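Project Flerska: Interim Report on the Folding Task, and How We Lost Most of a Dataset
Submitted 15 May 2024
Firouzeh Abbasi, Domingo Carrasco, Baiba Liepiņa
Supervisor: Agnese Bite

1. What we set out to do

The plan in our proposal was modest. Record people folding clothes with two hand-held grippers, train a policy on the recordings, and show it folding something by June. We picked black garments on a patterned bedsheet, on the theory that a busy background would help the tracking. We still think that theory was sound. It was most of the rest that let us down.

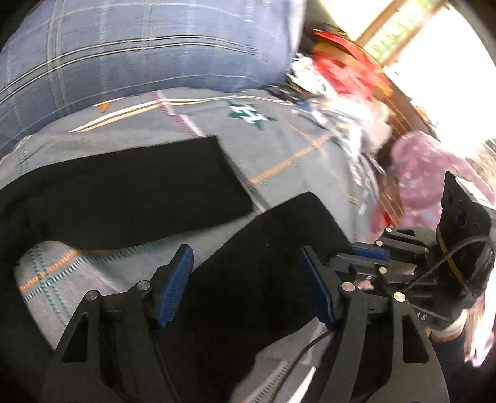
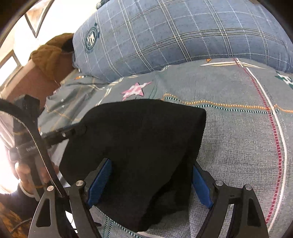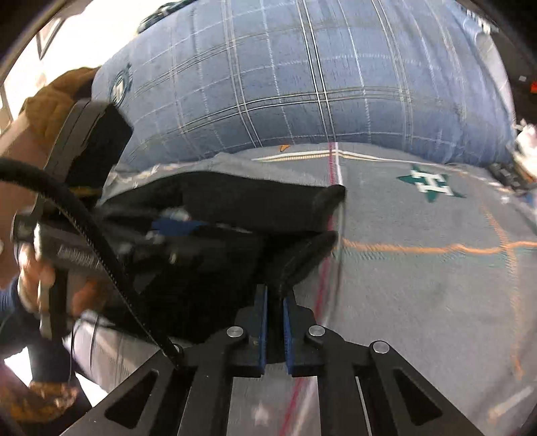
Black cloth on the gray bedding, from the wrist cameras.

We collected 333 demonstrations in a furnished bedroom over several sessions. Each one is a pair of videos, one per gripper, plus the jaw opening and the estimated position of each hand. The position estimate comes from the video and a motion sensor in the handle. If the two disagree about when things happened, the estimate is garbage, and it is the kind of garbage that looks fine on a plot.

2. What went wrong

The first trained policy was tested on the lab arms with Agnese standing at the stop button. The left arm closed its jaws well before it reached the fabric, then carried a pinch of air across the table with great care. The right arm did its half correctly. On the next attempt the left arm kept going down after it should have stopped and pushed its fingers into the foam pad hard enough to trip the force limit. Agnese pressed the button anyway, and said afterward that she would have pressed it sooner if she hadn't been so interested.

We blamed, in this order, the arm, the network, the learning rate and Domingo. All four were cleared. Clearing the learning rate took us 14 training runs, which we list in the appendix so that somebody gets some use out of them.

3. Finding the fault

Baiba found it by doing the thing we should have done on day one. She stood both grippers in front of a blinking LED and compared the videos with the logs. The right gripper was good to within a frame. The left one started out good and then drifted, and by the end of a long session its video lagged its motion data by more than 100 milliseconds.

The cause was a loose connector on the left sync cable. When the cable flexed, the sync pulse dropped out and the logger fell back on its own clock. It did write a warning. The warning went to a file called misc.txt, which Firouzeh had set up in the first week and which none of us had opened.

Folding is a bad task to have this fault on. The hands twist all the time, so the cable flexes all the time. Our earlier trial with stacking cups hardly moved the wrist and showed no drift at all, and that is how the rig came to be marked "tested" in our notes.

4. What we did about it

The connector was replaced with a locking one, and the cable now has a clamp at the handle so that the bending happens in the cable and not at the plug. Sarla Shukla in the workshop made the clamp and asked us not to call it a bracket. The logger now beeps and stops recording when it misses a pulse. It is a very unpleasant beep. Domingo chose it.

On the arm side, downward speed near the table is capped whatever the policy asks for, and the force limit has been lowered. We should have had both before the first test, and the risk form has been rewritten to say so.

5. What is left

We tried to rescue the old recordings by shifting the left video to match. That worked for 18 of them, where the dropouts came late enough to leave a clean stretch. The rest have been kept in a folder and will not be used for training.

Re-recording started this week with the new cable. We expect to have enough for a second policy before the June demo, though probably for a single fold and one type of garment. The foam pad still has two dents in it.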